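Print this page | E-mail this page

Lundadcombe Winter Warmth Program
Progress report to the Plander Fund
Thu 5 December
Prepared by Vija Navickas

Summary

The program has now run for one full quarter under the current grant. We set out to get warm clothing and bedding to people in Lundadcombe and the farms along the Brarkolau road before the cold settled in. Most of the clothing went out on time. The bedding did not, and the reasons are set out below.

Clothing

We have given out 844 items of clothing since the grant began. Socks, mitts and sweaters made up most of it. Adult coats were harder to find than we expected, and the larger men's sizes ran out early. We bought a small number new, using the contingency line, and the receipts are in the financial attachment.

Donated items are sorted at the Krūmiņa Street hall. Anything with holes or a broken zipper goes into a separate bin. The mending group meets there in the evening and takes what it thinks can be saved. What can't be worn is passed on for rags, and we no longer pay to have it hauled away.

Socks are the item people ask for most. Last year we handed them out in mixed bags, and many came back or were left on the table because they were the wrong size. This year they are paired, sized and set out so that people can choose.
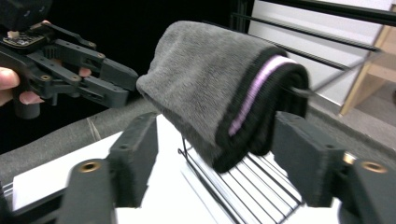
Choosing takes longer than handing over a bag, and the line at the door was slow on the first two evenings. We have since opened half an hour earlier. People who only need socks or mitts can now go straight to the side table and skip the coat racks.

Deliveries

The delivery run covers 22 households who can't easily get to the hall. Žydrūnas Juška drives the route and has rearranged it twice to avoid the low bridge when the creek is up. Fuel costs are slightly over budget. We do not ask for more money on this line, as the savings on hauling should cover it by the end of winter.

Three households asked to be taken off the list. Two have moved away, and the other now has family close by who can pick things up. Their places were filled from the waiting list.

Bedding and towels

This is the weak part of the quarter. Our supplier for blankets closed its local depot, and the order placed in the fall was cancelled without much notice. We found another supplier, but at a higher price and with a longer wait. The first part of the new order is at the hall. The rest is promised before the holidays.

We had planned to give every household on the delivery run two blankets and a set of towels. For now they have had one blanket each. Families with young children were served first, then people living alone in unheated or partly heated homes. Towels were not a large item in the application, but requests for them have been steady, mostly from people who have just moved into a rental with nothing in it.

We would like the Fund's approval to move $3000 from the spring events line to bedding. The spring open house can be held at the hall at very little cost, and we think the money is better spent while it is cold. 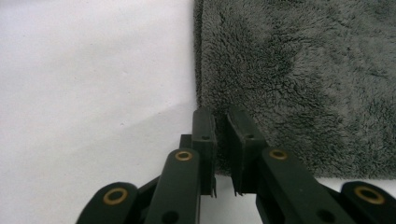 Žydrūnas Juška asked for his own view to go in with this request. He would move the money now and not wait for the next review, as the houses past the grain elevator are the coldest on the route and one blanket is not enough there. He would also like the towels packed with the blankets, to save a second trip.

Next quarter

The hall furnace is due for service and we will close for one evening while it is done. The mending group needs thread and zippers, and we will buy these from the supplies line. We also plan to write a one-page list of what we can and can't accept, to be posted at the door and at the post office.

A full count of bedding will be sent in February, with the second financial attachment. If the transfer is approved before then, we will place the order the same week.

Shares: 3 | Comments: 0
Contact us | Copyright Lundadcombe Winter Warmth Program | Back to top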